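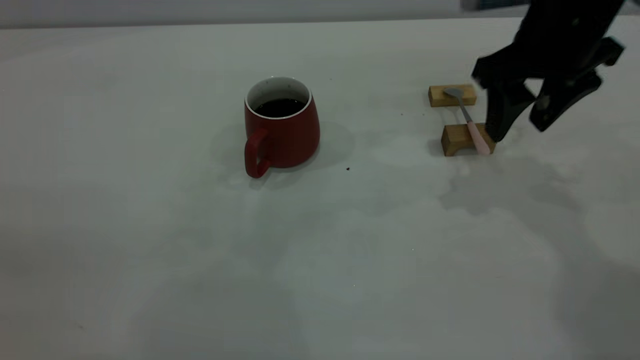 Red ceramic mug on one of the white tables, with two wood blocks and a spoon to the right.

Search this site Enter keywords Go

Mugs, spoons and the white tables

February 17, 2024
By the Narulby House newsletter desk

The shared kitchen on the second floor has been open again since December, and most of what we hear about it has to do with mugs. There are a few changes to go over before the end of the month.

The red mugs belong to the house. They are ceramic, white on the inside, and anyone in the building can use one. They came from Trestum along with the plain bowls, and the order was for 300 pieces in all, including spares that are boxed up in the storage room next to the Gravard studio. If you break one, put the pieces in the bin marked for ceramics and take another from the shelf. You do not need to report it. If the shelf is down to the last row, write it on the sheet by the door so a box can be brought up.

Please keep mugs you bring from home on the lower shelf. Anything left on the upper shelf gets treated as a house mug and will end up in general use. Several people lost track of their own cups in January this way.

Spoons are shorter in supply than mugs. We started the winter with plenty and they have been wandering off to desks and studios. Check your drawers, your bags and the windowsills. Spoons can go straight into the gray tub beside the sink and they will be washed with the evening load.

The white tabletops need a little more care than the old ones did. Coffee wipes off easily when it is fresh, but it leaves a ring if it sits overnight. Use the damp cloths, not the green scouring pads, which dull the surface. Crumbs should be wiped into your hand and thrown out. Brushing them onto the floor makes more work for whoever sweeps next.

Small wood blocks and offcuts may stay out on the tables while you are using them. At the end of the day they go back in the crate under the window. Please keep them away from the sink, as the unfinished ones swell and do not sit flat afterward.

Coffee is still paid for out of the supply fund, which stood at 2982 after the last order. The coffee itself is the same Guimarães dark roast as before, and the next delivery is 12 bags. Tea drinkers who would like something besides black tea should add it to the sheet by the door before that order is placed.

The kitchen closes at the same hour as the studios. Mugs left on the tables after that are collected and washed, and whatever is still in them is poured out.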